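Hand-held grippers: first results of the finger pad comparison

Manipulation Group newsletter, January

Members who attended the autumn meeting will recall that the group agreed to set aside bench time for a comparison of hand-held grippers before any further units were ordered. The first stage of that work is now complete. The present item gives a short account of how the trials were carried out, what was found, and what remains to be settled before the second stage opens.

The comparison covers two designs. The Meltau is the older of the two and will be familiar to most readers, as it has been in daily use on the packing tasks. The Haruna is a newer build with a stiffer finger mount and a shorter trigger travel. The two share the same cable and the same logging software, Climden, so that recordings made with one may be set beside recordings made with the other without conversion. Both were assembled in our own workshop from printed parts. The trials were planned and supervised by Nkechi Idahosa, who also wrote the full report on which this item is based.

The main question was a narrow one. Operators had reported that small, smooth containers with rounded sides were harder to pick up cleanly than larger or softer items, and opinions differed as to whether the fault lay in the finger pads, in the closing force or in the way the operator approached the object. It was decided to hold the objects and the table constant and to vary the pads first, these being the cheapest part to change. 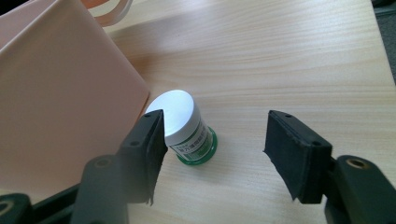

Three pad materials were tried: the foam fitted as standard, a closed-cell foam of greater density, and a thin moulded rubber. Each was fixed to the fingers with the same adhesive and left overnight before use. Operators were asked to close on the object at mid-height, lift it clear of the surface, hold it for a count of four and set it down again. A lift was recorded as clean if the object neither turned nor slid between the pads. Where there was doubt, the wrist camera recording was reviewed by a second person.

In all, 1148 lifts were logged across the two designs. The standard foam performed better than many of us had expected. On the Haruna it gave clean lifts at a rate close to that of the rubber, and operators found it more forgiving when the approach was slightly off centre. The rubber held firmly once closed but tended to push a light object sideways if one finger arrived before the other. The denser foam fell between the two and offered no clear advantage for the additional cost.

Durability is a separate matter. Standard foam wears first along the lower edge, where the fingers brush the table at the start and end of a lift. Once the edge begins to fray, the pad may start to peel from its backing. The report recommends that pads be inspected after every 500 lifts and replaced as a pair. Replacing one side alone was tried and is not advised, as the new pad is thicker than the worn one and the closing point moves away from the centre line. Spare pads are held in the workshop drawer marked with the gripper name. Please enter the replacement in the log sheet, with the lift count if it is known.

A smaller point concerns lids. Glossy white surfaces under strong daylight lost all detail in the wrist camera recordings, and in 19 lifts the reviewer could not decide from the wrist view whether the object had turned. These lifts were left out of the totals. Fixing the exposure by hand before a session, with the brightest object already in place, reduced the difficulty considerably. The automatic setting should not be relied upon for objects of this kind. A note to that effect has been added to the Climden start-up page.

The second part of the first stage dealt with containers. Picking an object from an open table is the simplest case, and it was felt that any comparison confined to it would be of limited use to those working on packing and sorting. Operators therefore repeated the exercise with the object inside an open box, using one gripper in each hand where the task called for it. The side walls of a box restrict how far the fingers can open, and a raised lid restricts the angles from which the hand can enter.

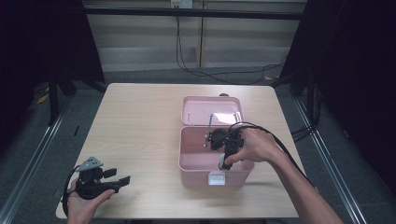

The difference between the two designs was more marked in this setting. The Haruna's shorter trigger travel allowed the fingers to be opened by a small amount and held there, which operators valued when working close to a wall. With the Meltau the fingers were more often opened wider than necessary, and contact with the side of the box was frequent. Against this, the Meltau is the lighter of the two, and three operators preferred it for sessions of more than an hour. One remarked that the Haruna was "the better tool for the first forty minutes".

Cable handling gave more trouble than either gripper. When the hand turns inward to reach the far side of a box, a cable that has been left slack can catch on the rim, and a cable that has been secured too tightly pulls at the wrist. The arrangement now recommended is a single loop above the hand, with the remainder led back along the forearm and fastened loosely near the elbow. Operators should check the loop with the arm fully extended before recording begins. Left-handed operators may wish to mirror the arrangement, and there is no objection to this provided that it is noted in the session record.

The head camera view proved useful in the box trials, chiefly because the wrist camera often saw little beyond the inner wall. It is suggested that both views be kept for any task involving a container, in spite of the additional storage. The timing offset between the two views was checked at the start and end of each session and remained within the limit set last year. Sessions in which the offset check had been forgotten were repeated.

Certain limits of the work should be stated plainly. The number of operators was small, and all of them had used the Meltau before, so that familiarity may have counted in its favour. The objects were chosen from those already in the laboratory and were all rigid. Soft packaging, bags and objects with wet surfaces were not attempted. Closing force was left to the operator and was not measured. Until it is, the results for the pads should be read as a guide to ordinary use and should not be quoted as a measure of grip strength.

The second stage will address closing force. A thin sensor is to be fitted behind one pad on each design, and the supplier, Clunanero, has agreed to lend two units for the purpose. Their thickness will require a small change to the finger backing, for which drawings have been prepared. It is intended that the same table, objects and operators be used, so that the two stages may be compared directly. A fourth pad material, a ribbed silicone, may be added if time allows.

In the meantime the group has adopted the following working arrangements. Standard foam will remain the default on all grippers. The Haruna will be used for container tasks, and either design may be used on the open table. No further orders for the denser foam will be placed. Those with a supply of it at their own benches are welcome to use it up, provided that the pad type is entered correctly in Climden, where the field has until now often been left blank.

Members who would like to take part in the second stage as operators should write to Nkechi Idahosa before the end of the month. Previous experience with hand-held grippers is not required, and those who have never used the Meltau would be particularly welcome for the reason given earlier. Each operator will be asked to attend two sessions of two hours, with a short period of practice beforehand. The full report, with the tables for each pad and each object, may be requested from the same address.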